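The Visitors' Hour at Humphreys House

Visitors to Humphreys House were requested to assemble in the front hall at 2 o'clock on Friday, to leave their umbrellas in the stand, and to refrain from addressing the demonstrators until the bell had been rung. These requests were printed on a card. The card was given to each visitor at the door and collected again at the foot of the stairs, so that it could be used for the next party.

The Waltau Institute for Domestic Automation had held an open day each December since it took over the building. In earlier years the public had been shown a film. This year the Director of Visits had determined that the public should see the work itself, in the rooms where it was done, and a notice to that effect had been placed in the Stonditz paper. The Institute had prepared for 200 persons. By noon the register at the door stood at 488, and the parties had been reduced to 12 persons each and the tour shortened accordingly.

The fourth party of the afternoon included a retired schoolmistress from Claritz, who had come by the early train and had retained her card. She had been given to understand that there would be a robot. She inquired about it on the first landing, and was informed by the guide that the robots were in the east wing and were learning from what was done in the bedrooms.

"From whom do they learn?" she asked.

"From the demonstrators, madam. Questions will be taken after the bell."

The party was conducted along the upper corridor and admitted to the third bedroom, where it was asked to stand along the wall. The task posted on the door was the packing and unpacking of a small box. Work was already in progress, and the demonstrators did not look up.
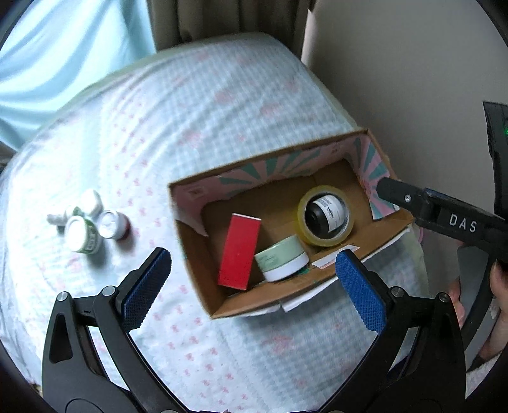 The third bedroom during the visitors' hour, with the box on the quilt and both grippers open to view.

For some minutes the party observed in silence. A gentleman near the door was heard to remark that his wife could do it faster, and the guide made a note of the remark in the book provided for that purpose. The schoolmistress said nothing. She was looking at the checked quilt, and at the little jars standing together on it, and at the roll of tape with the small black bottle set inside.

She had taught the first grade for most of her working life. It had been her duty to show children how a coat is buttoned and how a pencil is put away, and she had learned to perform these actions at a pace that no grown person would ordinarily use. She recognized the pace. It had not occurred to her that it would be wanted again.

The bell was rung. The guide invited questions and reminded the party that two would be accepted.

The gentleman near the door asked what the equipment cost. He was referred to the annual report.

"I should like to know," said the schoolmistress, "whether they are shown the mistakes."

The guide consulted the printed answers, turned the sheet over, and consulted the back. The question was not listed. After a pause, one of the demonstrators spoke, without turning from the bed.

"We keep them all," the demonstrator said. "The dropped ones too."

The guide observed that this was not an official statement of the Institute. The party was thanked for its attention and directed to the rear staircase, where tea was available until 4 o'clock.

The schoolmistress did not take tea. She crossed the yard to the east wing, which was closed to visitors, and stood for a time at the ground floor window. The blind was down. From behind it came the sound of something light falling to the floor, then a short silence, and then the sound of its being picked up. She waited until she had heard it a second time, and went to see about her train.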